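A Clear Surface: Áine Costello on Tables, Small Objects and the Shared Room at Brerkport

Stedard Notes: Interviews

We use cookies to improve your experience on this site. By continuing to browse, you accept our use of cookies. Manage preferences | Accept

The activity room at the Brerkport Center was refurnished over the winter, and the new tables have now been in use long enough for opinions to form. Áine Costello manages the center's rooms and the collection of small objects that visitors handle there. She spoke with Stedard Notes on a Sunday, before the building opened, about how the room is set up and how the collection is kept.

A table that does very little

Ms. Costello had asked for white. The supplier, Onyshchenko, had first proposed a darker top, on the grounds that it would hide wear. She declined the proposal after borrowing a sample board and placing several pieces from the collection on it.

"Our brown items disappeared," she said. "The pale ones looked well enough, but half of what we own is brown or gray. On white, people see the edge of an object immediately. They reach for it with more confidence."

The finish was the subject of a longer correspondence. An earlier set of tables, purchased from Prisbridge, had a high gloss that reflected the ceiling lights, and several regular visitors complained of glare. The replacement tops are matte and very plain. A narrow strip of light brown wood runs along the edge, which Ms. Costello describes as the one decorative feature she was prepared to pay for. She also considers it practical. Visitors with limited vision have told her that a change of color at the edge helps them judge where the table stops, particularly where the floor beyond is dark. 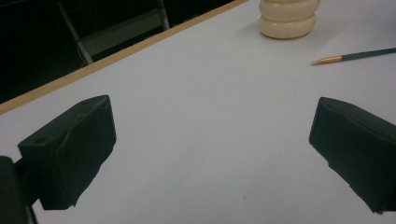
What goes on the table

The handling collection currently numbers 41 pieces. Of these, 34 are available at ordinary sessions and 7 are kept back for repair or for groups that have asked for something specific. Most were donated by local households. The center accepts an item if it can be held safely in the hand, can be wiped down, and has some feature that invites a second look.

Ms. Costello is firm that value plays no part in the selection. "We have been offered very good china," she said. "I send a polite letter. If a person is nervous about dropping a thing, they will not pick it up, and then it might as well be behind glass."

Her own preference is for household objects with a clear shape. She spoke at some length about stacked and ringed forms, which she finds unusually successful with visitors of all ages. A hand closing around such a piece meets a series of curves, and the visitor usually begins to follow them up or down without being asked. Color matters less in her view, although she likes a piece to have one strong accent on a quiet ground.

She gave the example of a cream piece with three rounded rings, the widest at the top and open, the smallest at the base. An orange knob sits on the front of the top ring, rather like a beak, with a very small orange tab on either side. The words "THE JUDY SWAN" are lettered along the front of the bottom ring.

"People ask me what it is, and I ask them what they would keep in it," Ms. Costello said. "I have heard pins, sugar, and a spare key. One gentleman said he would keep nothing in it and would put it by the telephone. I do not correct anyone. The conversation is the reason we put the pieces out."
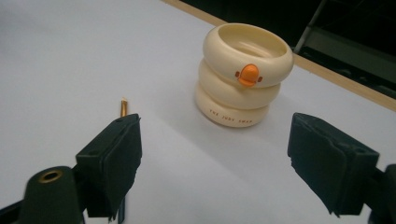
Sessions are limited to 6 visitors at each table. The number was arrived at by trial during the first weeks, when larger groups tended to divide into those handling the objects and those watching. Pieces are brought out a few at a time and set well apart. Ms. Costello prefers to leave a wide area of bare table in front of each seat, so that an object can be moved, turned and set down again without touching its neighbor.

She acknowledged that this arrangement has its critics. Some visitors would like to see the whole collection laid out at once, and a suggestion to that effect has been left in the comments book more than once. The center tried it in July. "It looked like a yard sale," she said. "People were cheerful, but they picked up very little."

Cleaning and storage

Each piece is wiped with a damp cloth at the close of a session and left on a towel before it is returned to the cupboard. Hollow pieces are checked inside, where visitors sometimes leave paper clips or folded notes. Raised details receive a soft brush. Lettering is treated with particular care, and staff are asked never to rub across it.

The tables themselves are washed with plain warm water. Pencil marks have proved the most stubborn problem, and Ms. Costello is currently comparing two kinds of eraser.

Asked what she would change if the room were to be furnished again, she mentioned the chairs, which are heavier than she would like, and a second cupboard with shallower shelves. A request for the cupboard has been included in the next budget. The tables, she said, may stay as they are.

Groups wishing to reserve a session may apply in writing to the center office. Donations to the handling collection are considered throughout the year, and donors are asked to call before bringing items in person.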